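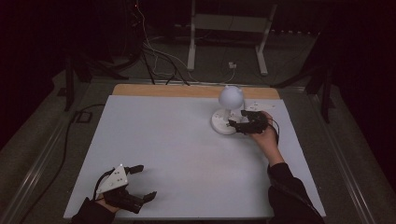 El archivo diocesano y la deuda con sus biógrafos

Opinión
Domingo 21 de octubre

La biografía eclesiástica atraviesa en nuestras diócesis una situación difícil de justificar. Se conservan actas de visita, libros de fábrica, correspondencia pastoral y expedientes de ordenación en cantidad suficiente para escribir con rigor la vida de quienes gobernaron parroquias, seminarios y misiones. Sin embargo, la mayor parte de las semblanzas que circulan siguen repitiendo la nota necrológica redactada a la muerte del personaje, con sus elogios, sus silencios y, no pocas veces, sus errores de fecha.

El caso de la antigua misión de Colero resulta ilustrativo. Durante generaciones se ha afirmado que su fundador llegó al puerto siendo un joven de 18 años, sin estudios, y que recibió las órdenes sagradas 20 años más tarde. El registro del seminario de Trenine, accesible a cualquier investigador que lo solicite por escrito, lo sitúa ya en las aulas en la fecha del supuesto desembarco. La discrepancia fue advertida hace tiempo. Ninguna de las reediciones del folleto conmemorativo la ha recogido.

No se trata de una cuestión menor. La imagen del marinero iletrado que descubre su vocación en la travesía ha servido para explicar un estilo de gobierno, una manera de predicar y hasta el trazado de la primera iglesia. Si el dato de partida es falso, conviene revisar cuanto se ha construido sobre él. La piedad de los fieles no sufre por ello; la devoción a un buen pastor admite perfectamente que hubiera aprendido latín antes de embarcarse.

Quien suscribe estas líneas ha oído con frecuencia el argumento contrario. Se dice que la hagiografía cumple una función propia, distinta de la historia, y que someterla a la crítica documental equivale a confundir los géneros. El argumento tiene su peso cuando se aplica a las vidas medievales, escritas según convenciones que sus lectores conocían. Pierde toda fuerza referido a un clérigo del siglo XIX, de quien se guardan las cuentas, los sermones y hasta las reclamaciones por el precio del carbón.

Hay además una razón de justicia. La biografía de un obispo o de un fundador suele absorber la de sus colaboradores. En los papeles de Colero figuran maestras, sacristanes e intérpretes que sostuvieron la misión durante sus primeros 30 años, y cuyos nombres faltan en todas las publicaciones. El fondo Arabzadeh, formado por cartas de una familia de comerciantes vinculada al puerto, menciona a varios de ellos con detalle y permanece sin catalogar.

Procede, en consecuencia, pedir a las autoridades diocesanas dos medidas concretas. La primera es la descripción completa de los fondos del siglo XIX, con un inventario público aunque sea provisional - la espera del catálogo perfecto ha sido hasta ahora la excusa más cómoda. La segunda, que toda publicación financiada con recursos de la diócesis indique sus fuentes. Un opúsculo de 100 páginas puede llevar notas sin perder a sus lectores.

La plataforma Cirkeo, en la que algunas parroquias han comenzado a depositar copias de sus libros sacramentales, ofrece un cauce razonable para lo primero. Su uso sigue siendo voluntario y desigual. Correspondería al obispado fijar un calendario y asignar personal con formación en paleografía y archivística, tarea que no debería recaer por más tiempo sobre la buena disposición de cada párroco.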